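Projet Tilora
Rapport d'avancement à l'attention de Juhl
Rédigé par l'équipe Brallell, jeudi 3 juin

Le lot « textiles » avance bien, et nous sommes très contents de ce que la machine sait faire depuis le dernier point. Ce rapport est pourtant consacré pour l'essentiel à une panne, celle de la pince gauche, qui nous a coûté quatre jours d'essais et nous a beaucoup appris. Nous préférons la raconter en détail, avec ce qui reste ouvert.

Où nous en étions

La campagne prévoyait 1 000 cycles de prise, transport et dépose sur des textiles souples, secs et mouillés. Nous en avions enregistré 900 quand nous avons suspendu le travail. Le passage aux deux bras simultanés s'est fait plus vite que prévu au planning : la coordination tient, les trajectoires ne se gênent plus, et le logiciel accepte enfin que les deux pièces n'aient ni la même taille ni le même poids. Pour nous c'est le vrai progrès du trimestre (il y a encore peu, on alternait un bras après l'autre et c'était interminable !).

Ce qui s'est passé

Pendant un cycle avec tissu mouillé, la pince gauche a reçu l'ordre d'ouverture et n'a pas bougé. Le contrôleur affichait « pince ouverte ». Le bras est donc reparti vers la position suivante avec le tissu toujours serré, et l'autre extrémité du tissu était encore dans le bac. La traction a fait basculer le bac, l'eau s'est répandue au sol et l'opérateur a déclenché l'arrêt d'urgence. Le bras s'est immobilisé tout de suite. La pince, elle, est restée fermée, conformément à son réglage d'origine : en cas de coupure, elle garde ce qu'elle tient.

Personne n'a été blessé. Il n'y avait pas de matériel électrique dans la zone atteinte par l'eau, mais une rallonge passait à un pas de là et nous classons l'événement comme presque-accident.

Au démontage, nous avons trouvé de l'humidité dans le connecteur du poignet gauche. L'eau retenue par le tissu avait remonté le long de la pince lorsque le bras se relevait, puis s'était glissée sous le manchon. Le signal de position des doigts restait figé sur sa dernière valeur valide, et le contrôleur ne vérifiait pas si cette valeur changeait. Il y avait donc deux défauts, un d'étanchéité et un de logique, et le second nous paraît le plus sérieux.

Reprise des essais

Nous avons repris avec les manchons de remplacement livrés par Plasteo et une vérification ajoutée au logiciel : après chaque ordre d'ouverture, le courant moteur et la position doivent évoluer ensemble, faute de quoi le bras ne quitte pas sa place. Les deux postes concernés sont le bac et le lit, avec une pièce tenue de chaque côté. 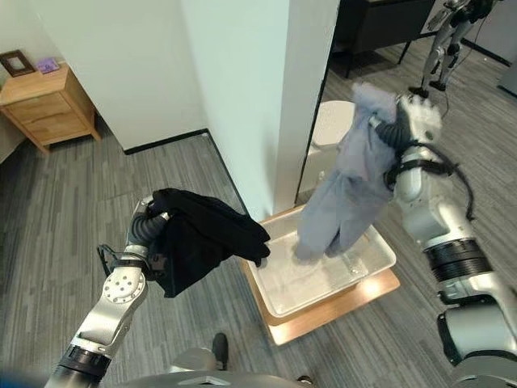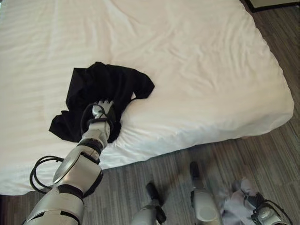
Poste bac et poste lit : un textile noir dans une pince, une pièce plus claire dans l'autre.

Juhl n'est pas entièrement convaincu. À la lecture de notre note préliminaire, la réponse a été que le contrôle du courant détecte bien une pince bloquée, mais qu'il ne dit rien d'un doigt qui s'ouvre à moitié et retient encore un pli, et que c'est ce cas-là qui se produira chez un particulier. « Nous aimerions voir une preuve que l'objet est lâché, et pas seulement que la pince a bougé. »

La remarque est juste et elle nous a donné du travail, du bon ! Nous avons ajouté une petite traction d'essai : une fois la pince déclarée ouverte, le bras recule très lentement et mesure l'effort au poignet. Si un effort persiste, il revient à son point de départ et demande l'intervention de l'opérateur. Les premiers résultats sont encourageants avec les tissus lourds. Avec les tissus légers, l'effort se perd dans le bruit de mesure, et nous n'avons pas encore de seuil à proposer.

Mesures en place

La rallonge a été retirée et l'alimentation arrive maintenant par le côté opposé au bac. Le connecteur du poignet est contrôlé avant chaque séance et séché après. Le bac est calé sur son support. Pour les essais mouillés, la vitesse de relevée du bras est réduite et l'opérateur garde le boîtier d'arrêt en main. La procédure d'ouverture manuelle de la pince, qui n'existait que dans un fichier de notes, est imprimée et accrochée près du poste de commande.

Nous n'avons pas modifié le comportement de la pince à la coupure. Rester fermée convient quand la charge est au-dessus de quelqu'un, et c'est un vrai problème quand la pince a saisi une manche ou un doigt. La question mérite une décision commune, et nous demandons qu'elle soit inscrite à la réunion de juillet.

Budget

Manchons, connecteurs de rechange et journées d'atelier représentent plus de 4 000 euros. La dépense est absorbée par la ligne « maintenance », sans demande complémentaire à ce stade. Plasteo reprend les manchons d'origine pour examen et nous attendons son compte rendu.

Suite

Terminer les cycles restants, en commençant par les tissus secs. Fixer le seuil de traction pour les tissus légers, ou admettre que l'effort au poignet n'y suffit pas et passer par une caméra. Rejouer volontairement le défaut du connecteur, capteur figé, sur chacune des deux pinces : la droite a le même montage et n'a jamais montré de signe de faiblesse, mais elle a fait beaucoup moins d'essais mouillés. Les journaux complets de l'incident sont sur l'espace partagé, dans le dossier Tilora, avec le relevé du courant moteur.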